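Morusard Wardrobe System -- Set-up and Use Guide
Section 8: Folding and Stacking Garments

8.1 Before you start

The folding area may be a bed, a mattress on the floor, or a table. The surface must be flat and wider than the largest garment with both sleeves extended. A bed covered with a woven mat gives a firm base and keeps thin knits from sliding.

Remove all hangers from the garments and put them in one pile, away from the folding area. Clellider hangers with the swivel hook should be laid flat with the hooks facing the same way.

CAUTION: Do not place hangers on top of folded garments. Hooks can snag jersey and leave pulls that do not wash out.

8.2 Folding a T-shirt

1. Lay the shirt flat with the print facing down. Pull the hem and both shoulders until the body is square.

2. Smooth the fabric from the center outward with an open hand.

3. Fold one side toward the center line. Turn the sleeve back so that it lies inside the folded edge.

4. Repeat on the other side. The two edges should meet or leave a small gap -- they must not overlap.

5. Lift the hem by its two corners and bring it to a point just short of the collar.

6. Fold once more from the bottom and turn the shirt over.

Note: Large prints may crack if a fold line crosses them repeatedly. For shirts with a large graphic, omit step 6 and store the shirt at half length.

8.3 Stacking

1. Start the stack with heavy or dark garments and work up to the lighter ones.

2. Place each garment with the folded edge toward the front of the shelf.

3. Press lightly after each layer. Do not compress the stack to fit more in.

4. Stop when the stack reaches 20 cm. The Mullent open shelf has a rated load of up to 8 kg and is 81 cm wide.

CAUTION: Do not stack damp garments. Panels with the Głowacki matte finish may mark permanently where damp fabric rests against them.

8.4 Garments that are not folded

Items waiting to be folded can be left at the far end of the mat. Dark garments should be kept apart from white ones until the white ones are finished, as lint transfers easily. Knitwear with loose stitching should be laid over the top of the stack or stored in a separate drawer.

8.5 Work area 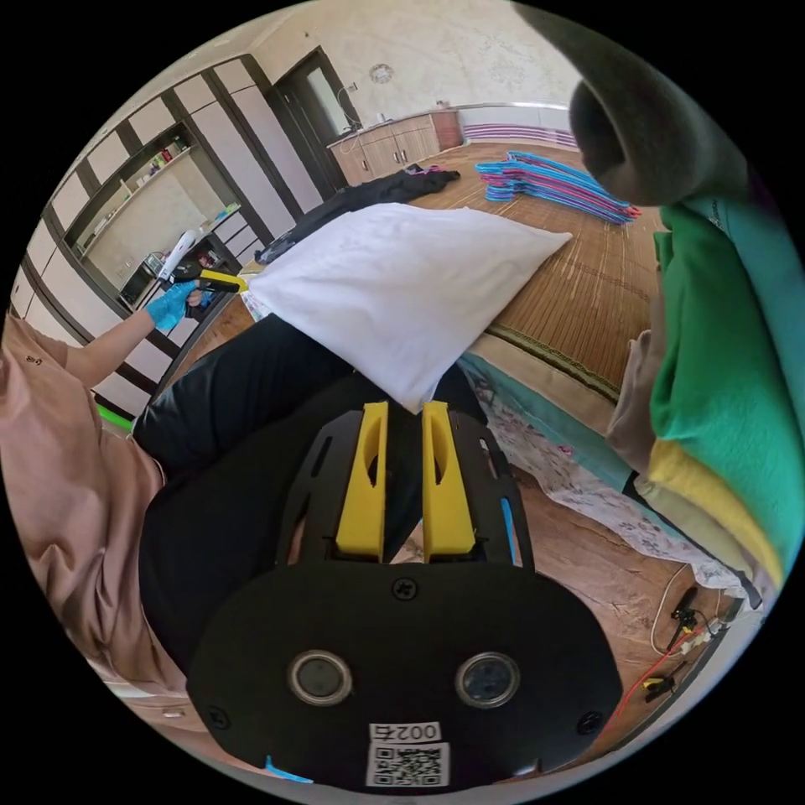
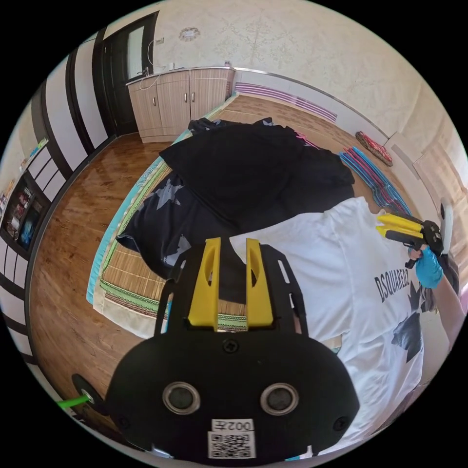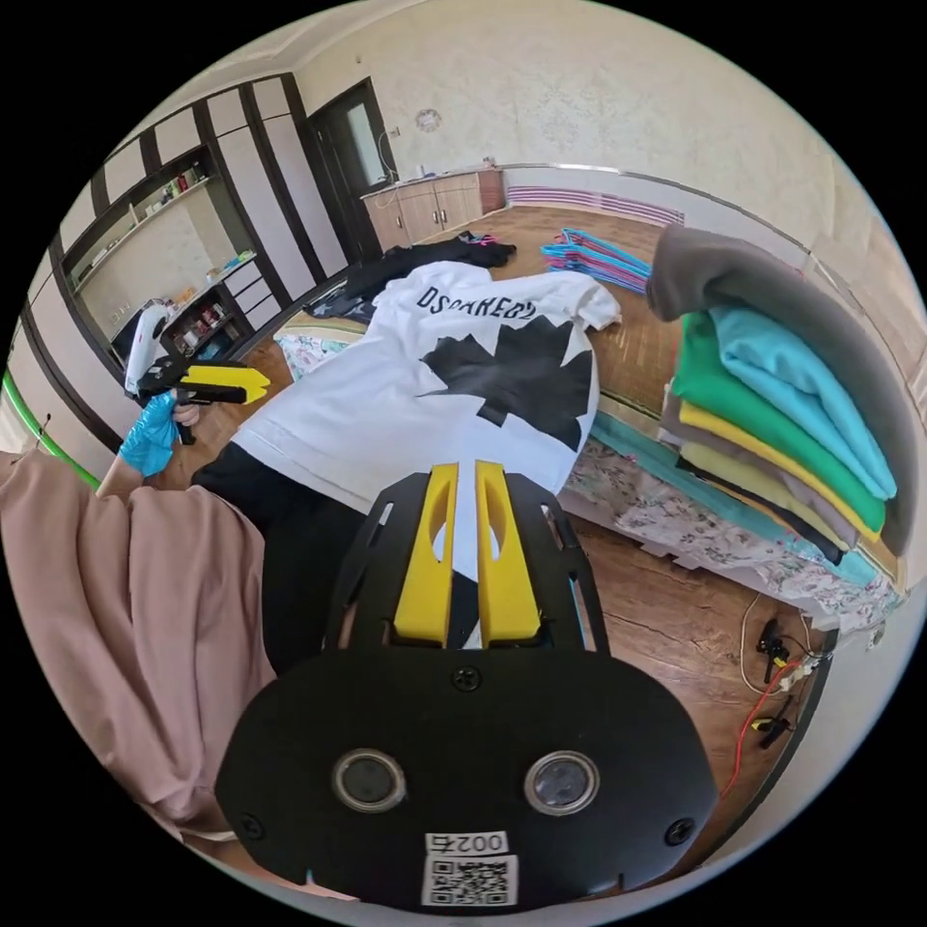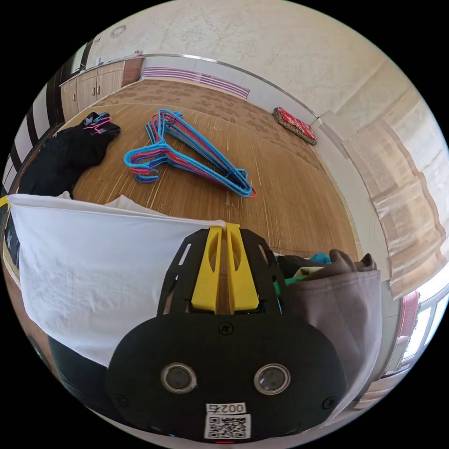
Fig. 8-1. Garments in the folding area. The second and third views show a white T-shirt with a large printed graphic (see note in 8.2).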